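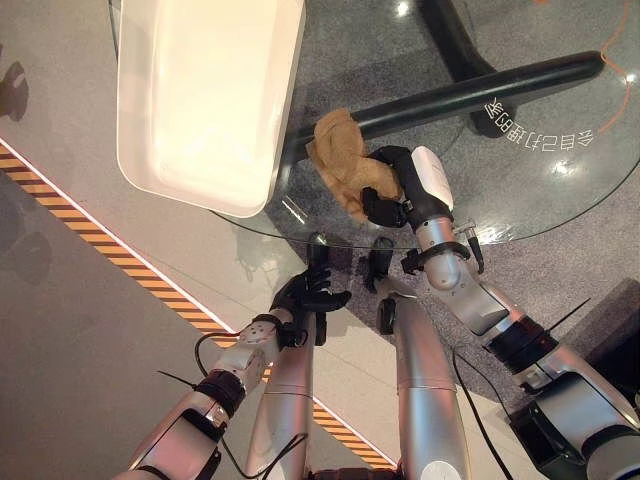

I have been asked three times now what I think of the Plulari planner, so I may as well write it down and be disagreed with properly.

The pitch is that you no longer write a task. You type "put the cloth in the tray", a planner breaks that into steps, and a checker decides after each step whether to go on. Devstead have been showing it since last November and the slides have hardly changed. I sat in on a run with Yaroslav Hladun, who looks after the tooling at Stinano and is far more patient than I am.

My first quarrel is with the glass. Anyone who has put a depth camera over a clear tabletop knows what comes back: holes, bits of carpet, and the black base under the top turning up as if it were something you could grab. Add bright spots from the ceiling lights and white lettering printed on the surface. Plulari deals with all this by fitting a plane and throwing away whatever falls below it. Fine, until someone nudges the table. The plane is fitted once, at start-up, and I could find no setting to make it do so again.
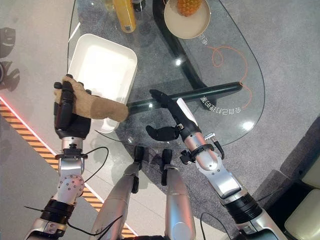 The second quarrel is with the word "holding". In the planner, holding is a yes or a no. It goes to yes when the finger current passes a threshold, and the default for that threshold is 22, with no unit given anywhere in the docs. A soft, fuzzy thing squashes down to very little. You can have a good grip on it and read low, or have a few loops of fluff and read high. Yaroslav says they tune it per object. Then it is a task file again, with a sentence stuck on the front.

I asked for the log and got 2875 lines of it. Of those, 1261 were the checker asking itself the same question and getting the same answer. The useful part, the pose it believed the object was in, is only written when a step fails -- so you can't compare a good pick with a bad one.
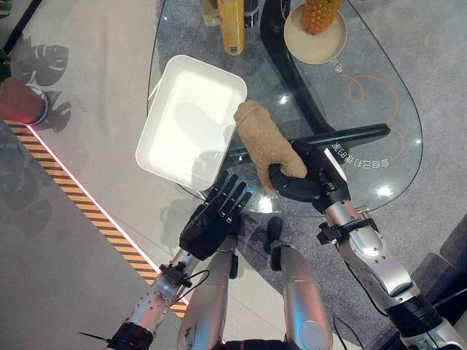 Right arm has it, left hand open by the tray.

Bernadette Ó Riain argued with me over lunch that I'm marking it against hand-written code that took us years. She has a point. The old Tymoshchuk stack needed 20 parameters before it would move at all, and I wrote some of the worst of them.
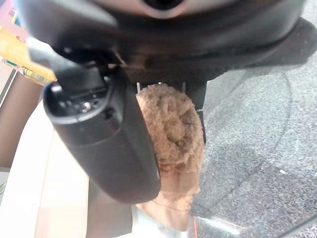
What I would like is the wrist view used for more than a thumbnail in the operator window. It gets closer to the fingers than anything else on the robot, and the checker ignores it in favour of the head camera, which often has a hand in the way. Yaroslav says there is a branch for that. There was a branch for it last time I asked, too.

I'll look again when the plane fitting is sorted out. Comments are open, and I do read them -- slowly.

September 2022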